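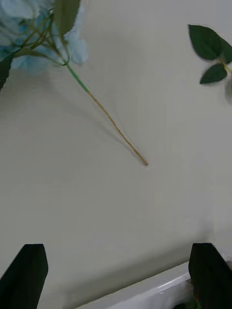 4.3 Aufnehmen und Ablegen von Kunstblumen

Dieser Abschnitt gilt für den Flivov mit Zweifingergreifer und Handgelenkkamera. Wer Abschnitt 4.2 (Würfel und Becher) übersprungen hat, um gleich bei den schönen Dingen anzufangen, blättert bitte zurück. Die Hortensie läuft nicht weg, und am Becher lernt man billiger.

Benötigt werden eine helle, matte Arbeitsfläche, künstliche Stiele mit Drahtkern und etwas Geduld. Letztere gehört nicht zum Lieferumfang.

VORSICHT: Quetschgefahr zwischen den Greiferfingern. Der Greifer unterscheidet nicht zwischen Blumendraht und Zeigefinger. Vor jedem Handgriff im Arbeitsraum die Pausentaste drücken und warten, bis die Statusleuchte gelb zeigt.

1. Legen Sie die Stiele mit den Blüten vom Greifer weg auf die Fläche. Das Drahtende zeigt zur Mitte, dorthin, wo die Finger später schließen. Bei einer großen Blüte wie der blauen Hortensie darf der Kopf ruhig am Bildrand liegen. Entscheidend ist der Stiel.

2. Öffnen Sie den Greifer im Menü »Hand« vollständig. Beide Fingerspitzen müssen im Kamerabild links und rechts unten zu sehen sein. Fehlt eine, sitzt die Kamera schief. Justieren Sie nach Abschnitt 2.6 und nicht mit dem Handballen.

3. Prüfen Sie im Livebild, ob sich der Draht vom Untergrund abhebt. Beigefarbener Draht auf hellgrauer Fläche genügt der Erkennung meistens. Grünes Floristenband erkennt sie deutlich lieber, greifen sollte sie es trotzdem nicht: Das Band verschiebt sich unter Druck, und danach passt der eingelernte Griffpunkt zu gar nichts mehr.

4. Tippen Sie im Livebild auf den Griffpunkt. Halten Sie vom stumpfen Drahtende 50 mm Abstand. Die Software schlägt von sich aus gern die Blüte vor, weil sie dort am meisten Pixel findet. Lehnen Sie höflich ab.

5. Stellen Sie die Greifkraft auf Stufe 5. Höhere Stufen sind für Metallteile vorgesehen und hinterlassen im Draht einen Knick, den man nie wieder ganz herausbekommt.

6. Starten Sie den Probelauf mit »Langsam«. Der Arm fährt an, hält über dem Stiel und wartet auf Ihre Bestätigung. Bleibt die Bestätigung aus, wartet er weiter. Er hat Zeit.

7. Lassen Sie den Stiel anheben und wieder ablegen. Hängt der Kopf beim Anheben stark durch, setzen Sie den Griffpunkt näher an die Blüte, aber weiterhin auf blanken Draht.

8. Speichern Sie die Bewegung unter einem Namen, den auch die Kollegin versteht. »test_neu_final_2« ist zulässig, wird vom Kundendienst aber mit einem Seufzer quittiert.

HINWEIS: Blätter und Blüten aus Stoff schwingen nach. Wird das Livebild an diesen Stellen unscharf, ist die Kamera nicht defekt. Warten Sie vor dem nächsten Tippen, bis das Bild steht.

HINWEIS: Glänzende weiße Ränder, etwa von Schalen oder Tabletts, werfen helle Linien ins Bild, die der Erkennung wie ein besonders gerader Stiel vorkommen können. Tritt das auf, maskieren Sie den Bereich unter »Bild > Ausblenden«.

Meldungen in diesem Abschnitt

389 – Kein Objekt zwischen den Fingern. Der Greifer hat geschlossen und nichts gefunden. Griffpunkt neu setzen, dann Schritt 6 wiederholen.

624 – Zwei Objekte erkannt. Liegen Stiele oder Blätter übereinander, kann der Flivov sich nicht entscheiden. Pausentaste drücken, Stiele auseinanderlegen, Livebild neu laden.

Bleibt eine Meldung nach dem Neustart bestehen, wenden Sie sich an den Kundendienst von Mosau und halten Sie die Seriennummer bereit. Sie steht auf der Unterseite des Sockels, also dort, wo man sie nach der Montage nicht mehr lesen kann. Eine Kopie liegt dem Lieferschein bei.

Weiter mit 4.4, Einstecken in Vasen.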